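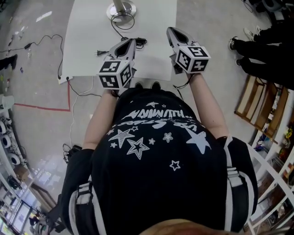

Workshop Builds › Robotics and Automation

Marker cubes on hand-held grippers: how should the tracking area be laid out?

Posted by Randel Shared Workshop, 15 April 2019

Our members are building a pair of hand-held grippers for recording movements, to be repeated later by a robot arm. Each gripper has a printed body and a white cube on top with a square marker pattern on every visible face. The operator wears a backpack and works over a white sheet laid on the concrete floor. The position reading is steady for the left unit but jumps on the right whenever the wrist is turned. We have reprinted the cube at 53 mm with no improvement. Advice on the cube, the cable or the floor layout would be appreciated.

Kirneck Makers

Please check first that no two faces share the same pattern. Where an identifier is repeated across the two cubes, the software cannot tell them apart and the reading will jump. Each pattern also requires a clear white border; we allow 5 mm on all sides.

The thin cable at the right wrist deserves attention. A cable under tension can pull the gripper slightly as the hand turns. We recommend a loose loop fixed to the forearm or to the backpack strap – it should not be taped to the jaws.

With regard to the floor, the stand and its power adapter should be moved off the sheet if the task permits. Leads lying across a work area are easily caught by a foot.

Pluvonora

Matt paper. Ours was glossy and the window light ruined it.

Dumitrescu Tool Library

We agree with the first reply concerning identifiers. We would add that the cube must be fixed firmly to the body. Ours was held by 2 screws and moved by a small amount under load, and a third screw corrected the fault. The camera exposure should also be shortened, as fast wrist movements blur the pattern. The red floor tape may be kept, provided its corners are pressed flat before each session.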